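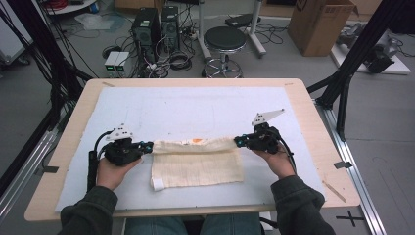
布是怎么来的

你今天穿的衣服、昨晚盖的被子、洗完脸擦脸用的毛巾，都是布做的。布每天贴着我们的皮肤，可是很多小朋友没有仔细看过一块布。请你找一件旧T恤，再找一块手帕，放在明亮的地方，凑近了看。如果家里有放大镜，就拿放大镜看。

你会看到很多细线。手帕上的线横一根、竖一根，排得像棋盘。T恤上的线弯弯曲曲，一个小圈套着一个小圈。这两种布的做法不一样，后面会讲到。我们先从线说起，线还要从纤维说起。

一、纤维

纤维就是又细又长的东西。你的一根头发就可以算一根纤维。做布用的纤维，有的来自植物，有的来自动物，有的是工厂里做出来的。

棉花是最常见的植物纤维。棉花开过花以后，会结出绿色的果实，叫棉铃。棉铃长熟了就裂开，露出里面白白的一团，我们平时说的“棉花”就是这一团。它其实是长在种子外面的细毛。每一根细毛只有两三厘米长，比头发还细。如果你把一小团药棉慢慢拉开，就能看到它们。

亚麻也是植物，不过亚麻用的是茎。人们把亚麻拔下来，泡在水里或者放在地里让露水打湿，等茎里的胶质烂掉，纤维才能分开。这个过程有点臭。从前的村子会把泡麻的水塘挖得离房子远一些。

羊毛来自绵羊。绵羊一般每年剪一次毛，多半在春天，天气快要变热的时候。剪毛不疼，和我们理发差不多，但是羊不喜欢被人按住，所以剪毛的人动作要快。刚剪下来的羊毛很油，里面还夹着草和泥，要洗好几遍。洗下来的油叫羊毛脂，可以做护手霜。

蚕丝来自蚕。蚕宝宝吃桑叶长大，然后吐丝把自己包起来，成为一个茧。一个茧上的丝是连着的一整根，可以有几百米长，有的超过一千米。人们把茧放进热水里，丝上的胶变软，就能找到丝头，把丝抽出来。一根茧丝太细了，要把好几根并在一起才能用。

还有一类纤维是化学纤维。比如涤纶，是用石油里得到的原料做的。把原料加热熔化，从很小很小的孔里挤出来，冷却以后就成了细丝。做这种丝的零件叫喷丝板，样子有点像淋浴的花洒。你的书包和雨衣很可能就是化学纤维做的。

二、把纤维变成线

棉花的细毛只有两三厘米长，怎么能变成很长很长的线呢？办法是把它们排整齐，一边拉一边拧。

你可以自己试一试。取一小团药棉，用一只手捏住，另一只手捏住一小撮慢慢往外拉，同时用手指朝一个方向搓。拉得太快，棉花会断。只拉不搓，棉花也会断。又拉又搓，就会出来一小段线。你用力扯一扯这段线，会发现它比刚才那撮棉花结实多了。

为什么拧过就结实了？纤维拧在一起以后，互相挤得很紧，拉的时候它们之间有很大的摩擦力，谁也滑不出去。

这件事叫纺线。最早的时候，人们用纺锤纺线。纺锤是一根小棍，下面套着一个圆圆的重块，叫纺轮。手指一捻，纺锤就转起来，线也就跟着拧紧了。考古学家在很多很多年前的村落遗址里都挖到过纺轮，有石头的，也有陶的。后来有了纺车，转动轮子就能带动纺锤，比手捻快得多。再后来有了纺纱机，一台机器可以同时纺几百根线。

工厂里把刚纺好的单根线叫“纱”，把几根纱再合起来拧在一起，叫“线”。平常说话的时候不用分得那么清楚。

三、把线变成布

有了线，就可以做布了。最常见的办法有两种。

第一种叫机织，也叫梭织。手帕、床单、牛仔裤都是这样做的。先把很多根线竖着排好，绷紧，这些线叫经线。然后拿另一根线横着穿过去，从第一根经线上面过，从第二根下面过，再从第三根上面过，一直穿到头。这根横的线叫纬线。穿到头以后再穿回来，这一次上下要反过来。这样来来回回很多次，布就出来了。

一根一根地穿太慢，所以人们发明了织布机。织布机能把单数的经线一下子全部提起来，中间空出一条通道，带着纬线的梭子从通道里飞过去。然后换成双数的经线提起来，梭子再飞回来。梭子两头尖尖的，像一条小船。成语“穿梭”说的就是它来来回回的样子。现在很多工厂已经不用梭子了，改用一股气流或者一股水流把纬线送过去。

一上一下的织法叫平纹，是最简单的。如果纬线每次跨过两根经线，而且每一行都错开一根，布面上就会出现斜斜的纹路，叫斜纹。看看牛仔裤，上面的斜线很清楚。还有一种叫缎纹，纬线或者经线一次跨过好几根，布面上露出来的线很长，所以特别光滑、特别亮，不过也容易被钩破。

第二种叫针织。T恤、毛衣、袜子都是这样做的。针织只要一根线就能开始，先绕成一排小圈，再从每个小圈里拉出一个新的小圈，一排一排做下去。妈妈或者奶奶织毛衣用的就是这个办法。工厂里的针织机有很多带钩的针，动得很快，道理是一样的。

针织布有弹性。你拉一拉袜子，它会变长，松手又缩回去。这是小圈在变形：拉的时候圆圈变成扁圈，松手以后又慢慢变圆。袜口、袖口和毛衣下摆常常有一条一条竖着的棱，叫罗纹，比别的地方更有弹性，能把手腕脚腕包住。

针织布也有缺点。如果一根线断了，旁边的小圈没有东西拉着，就会一个接一个地散开。毛衣上的洞要早点补，就是这个道理。

还有一种布不用线，直接把纤维压在一起或者粘在一起，叫无纺布。医用口罩和很多湿巾用的都是无纺布。做手工的毛毡也不用线，它靠羊毛纤维自己缠住自己。

四、毛巾为什么能吸水

毛巾也是织出来的，不过它比手帕多一组经线。这组经线绷得很松，织的时候会鼓起来，变成一个个小线圈立在布面上。用手指拨一拨毛巾，就能看见。

水碰到棉线，会沿着纤维之间的细缝往里钻。细缝越多，能装的水越多。毛巾上有那么多线圈，碰到水的地方就比一块平平的布多得多。

你可以做一个小实验。剪三条一样宽的布条，一条棉布，一条旧毛巾，一条从坏雨伞上剪下来的伞布。找一个杯子，倒一点水，滴两滴墨水，把三条布的下端都浸在水里，上端用夹子夹在一根筷子上。等十分钟再来看。有颜色的水会沿着棉布和毛巾往上爬。伞布呢？请你自己看结果，记在本子上。用剪刀的时候请大人在旁边。

新毛巾有时候不太吸水，那是因为工厂为了让它摸起来柔软，加了柔软剂。洗过几次就好了。

五、颜色是怎么来的

棉花本来多半是白色或者奶黄色的，羊毛有白的，也有灰的、棕的、黑的。想要红布蓝布，就要染色。

古时候的染料大多来自植物。蓝色用蓼蓝或者菘蓝的叶子，红色用茜草的根，黄色用栀子的果实。用蓝草染布很有意思，布刚从染缸里拿出来是黄绿色的，碰到空气以后，一点一点变成蓝色。想要深蓝，就得染很多遍，每一遍都要拿出来晾一晾。

如果在染以前用绳子把布的一些地方扎紧，颜色就进不去，解开以后那些地方还是原来的颜色。这叫扎染。云南大理的扎染很有名。

现在的工厂大多用化学染料，颜色多，也不容易褪。染布要用很多水，用过的水带着颜色，不能直接倒进河里，要先处理干净。

印花和染色不一样。印花只把颜色印在需要的地方，像盖图章。翻过来看看印花布的背面，颜色通常比正面浅。

六、看懂衣服上的小标签

衣服里面常常缝着一块小小的标签，多半在领子后面或者左边的侧缝里。标签上写着这件衣服是用什么纤维做的。“棉100%”表示全是棉。“棉60% 聚酯纤维40%”表示两种纤维混在一起，聚酯纤维就是涤纶。混在一起的布比较不容易皱，干得也快。

标签上还有一些图形。一个小盆表示可以用水洗，盆里的数字是水的最高温度。盆上画了一只手，就要用手洗。三角形说的是能不能漂白，打了叉就是不能。熨斗里面有圆点，一个点是低温，三个点是高温。正方形说的是怎么晾干，正方形里再画一个圆，表示的是烘干机。

羊毛衣服很怕热水和使劲搓。羊毛纤维的表面有一层小鳞片，在热水里揉来揉去，鳞片就会互相钩住，越钩越紧，毛衣就缩小了，而且没办法完全变回去。

七、旧布去哪里

布穿旧了，还有很多用处。软的棉布可以剪成抹布。结实的布可以缝成袋子。从前的人把碎布一层一层用糨糊粘起来，晒干以后做鞋底，叫“打袼褙”。还有百家被，是用许多块小布片拼成的，每一块的颜色和花样都不同。

有些旧衣服可以送到回收箱。送进去的衣服要先洗干净、晾干，口袋里的东西要拿出来。回收以后，还能穿的会分出来，不能穿的可以撕开变成短纤维，用来做隔音的垫子、拖把，或者再纺成粗一点的线。

小词典

经线：织布时竖着绷紧的线。
纬线：织布时横着穿过去的线。
罗纹：针织布上一条一条竖着的棱，弹性很好。
纺轮：套在纺锤上的圆形重块。
喷丝板：有很多小孔的零件，用来挤出化学纤维。

动手做

找一块硬纸板，上下两边各剪一排小口，口和口之间隔半厘米。把毛线上下绕在小口里，绷紧，这就是经线。再剪一段别的颜色的毛线，一上一下穿过去，到头以后绕回来，记住上下要反过来。每穿完一行，用叉子把线往下压一压。织到快满的时候，把经线从纸板上取下来，每两根打一个结。织好的小布片可以当杯垫。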